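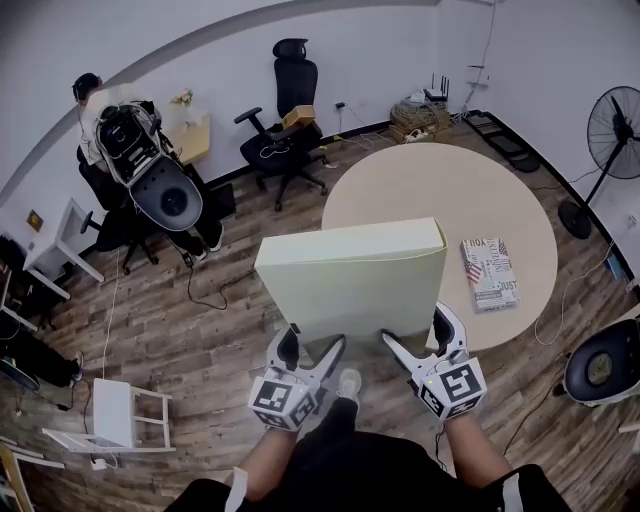

I have come to believe, after years of living with too many of them, that an empty cardboard box deserves a decision the very day it arrives. Mine never got one, and so they settled in like houseguests. Leave a small tan one on the seat of an office chair and you've lost a perfectly good chair - and then a few more gather by the wall with the coiled cables, and by February you're stepping around them with your coffee. My friend Hanyu keeps just two, folded flat, and I do envy her floor.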